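2024-02-28

Board oil notebook, continued from the blue book (which is full, and which Emiko has borrowed again, so if I repeat myself you'll know why)

Morning, gray, radiator knocking. I want to get the whole of yesterday's talk with Emiko down before I lose it, and then what I did at the bench today, and then the list for next time.

The question we keep going back and forth on is whether the oil and wax finish we use on kitchen boards should go on in thin coats over several days or in one heavy soak followed by a long wipe. Emiko Maruyama is a thin-coat person and always has been. I was raised on the heavy soak. My first teacher stood his boards in a tray of oil overnight and I still love the smell of that tray, so I know I'm not coming at this with a clean heart. But I've had three boards come back to the shop in the past year with sticky faces, all of them ones I soaked, and I think it's time I was fair about it.

Where we left things: she thinks the stickiness is old oil sitting in the pores and never getting anywhere, and that it creeps back up whenever the board gets warm. I think it's the wax ratio. We may both be right. She did make the good point that I can't test her idea by changing the wax, which is exactly what I'd been about to do.

Materials on the shelf today

Mineral oil, food grade, the big Cirgate can, about a third left. Beeswax pellets from the same order. One unopened tin of Utier board cream that a customer gave us to try. I opened it and it smells of oranges, very nice, a bit soft for my taste, and it skated around on the maple before it would go in. I've put it aside for the spoons. Falitel pads, the white ones. The gray ones shed, please don't reorder the gray ones, I wrote this on the supply sheet too but the supply sheet seems to have walked off.

Offcuts: walnut, hard maple, and a little cherry that was left from the drawer fronts. All planed the same day and sanded through the same papers, then wetted, dried and sanded again at the last grit. I did the wetting twice on the walnut. The second time hardly raised anything, so I think once is plenty if you give it a proper drink the first time and let it dry right through.

What happens to end grain (mostly for Mai, who asked)

Mai, you asked me on the stairs why the ends of a board go so much darker than the face, and I gave you a rushed answer with my coat half on. The wood is a bundle of straws, more or less, and on the face you're looking at straws lying on their sides, while at the ends you're looking straight down them. Oil runs into the open ends much faster and much deeper. So the ends drink and drink, and you keep feeding them because they look dry again in ten minutes, and meanwhile the face had enough long ago. A rounded corner is a funny in-between place where you go from one to the other within an inch or so, and you can watch the color change as you rub your way around it. Figured grain does the same thing in miniature all over the face, with the fibers dipping down and coming up again, and that's why a wavy piece can look striped or shiny from one side of the bench and quite plain from the other.

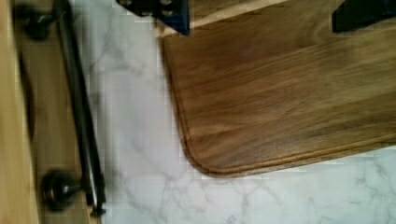 Walnut-brown board with wavy grain, rounded corner and beveled edge.

Anyway, the practical part of all that is to oil the ends first and the faces after. I used to do it the other way about. If you start with the ends, they're busy soaking while you deal with the rest, and by the time you come back around you can see what they still want.

At the bench

I warmed the oil in a jar standing in a pan of hot water, no thermometer in it, just until the jar was comfortable to hold and no more. Then three pieces of each wood, marked on the back in pencil:

A pieces: one heavy coat, flooded on, left for 140 minutes, wiped hard.

B pieces: thin coat, wiped off after 18 minutes, to be repeated over the next days.

C pieces: left bare. I nearly forgot the C pieces and had the pad on the cherry one before I caught myself, so C cherry is a fresh offcut, cut later in the morning. It's from the same plank but it got its last sanding by a tired person, so take it with a grain of salt.

Notes while it's fresh in my mind. The walnut took the flood coat in patches. There was a band down the middle that went dull within minutes and the rest stayed glossy and wet the whole time. The maple barely seemed to notice it had been oiled and I wiped nearly everything back off it. I'm coming around to thinking that flooding maple is a waste of good oil. The cherry blotched a little near the pin knots, which is cherry being cherry.

The thin coats are frankly boring to put on, and I mean that kindly. You rub, you wait, you rub. I had a cup of tea and sharpened the marking knife. What I did notice is that the cloth came away much cleaner off the B pieces than off the A pieces, and when I pressed a square of brown paper on each face before lunch, A walnut left a full gray shadow on the paper and B walnut left a faint one. A maple left a shadow too, even after all that wiping. I've dated the papers and put them in the flat drawer. I'd like us to do the same press every day at the same hour and just look at the row of papers at the end.

Emiko came by after lunch and ran her thumb over everything and said nothing for a long while, and then asked if I'd wiped A walnut across the grain or along it. Along. She thinks across first and then along would pull more out of the pores. It's a good thought, and it costs nothing, so it's on the list.

We also talked about how people treat boards at home, which I think we both underrate. The board lives on a counter. It gets a hot pan set down on it, it sits beside the oven, it's washed on one face and put away damp. A board that gets wet on one side only will cup, whatever is rubbed into it, and then it rocks, and then it comes back to us and we plane it flat and it's thinner than it was. I've started telling people at pickup to wipe down both faces and stand it on edge, and I've been told more than once that there's nowhere to stand it. Fair enough! Kitchens are small. Maybe we should go back to putting feet on the bigger ones so the air can get under, though Senga MacAulay swears the feet are what made hers crack (I've seen that board, and I think the dishwasher made hers crack, but she's a dear friend and I've let it lie).

One more thing on warmth, before I forget it. If Emiko's idea about the oil creeping back is right, then a soaked board near a heat source should go tacky sooner than the same board in a cool pantry. We can check that easily enough. Two A pieces of walnut, one on the shelf over the radiator and one by the north window, brown paper on both. I'll need to cut an extra piece for it.
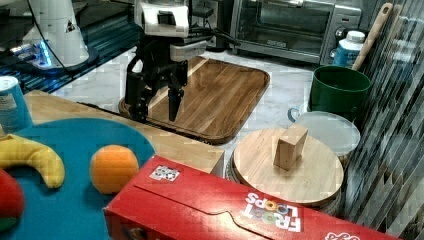
For next time

Second thin coat on the B pieces tomorrow, ends first, same jar, same pads.

Press papers on everything at the same hour. Write the letter and the wood on the paper before pressing it, since I did it after today and smudged two of them.

Cut two more walnut pieces for the radiator and window test. Flood both and wipe across the grain first, then along, the way Emiko suggested. I know that changes two things at once from today's A walnut, but the pair will match each other and that's the comparison I'm after.

Make a small batch of wax paste at the old ratio and leave the ratio ALONE until the oil question is settled. Senga, if you're reading this over my shoulder, hold me to it.

Oily cloths: spread flat on the rail outside, as always. I know mineral oil isn't the one that heats up, but we have linseed in the shop as well, and a cloth doesn't tell you which can it came out of.

Ask Emiko for the blue book back. The notes on the sticky boards are in it, and I'd like to see how long each one went between leaving the shop and coming home. I have it in my head that they all came back in September, after the hot weather, but I wouldn't put money on my head.

Long-term, I'd like to keep one A, one B and one C of each wood for almost a year and use them properly, with onions and bread and everything, in the shop kitchen. Ten minutes of chopping apiece would teach us more than the flat drawer will. Mai has offered to do the chopping, and wants soup in return.

Added later: pressed A walnut again before locking up. Still leaving a shadow, a little lighter than this morning's. B walnut left a small smudge at one corner, and I may have done that with my thumb.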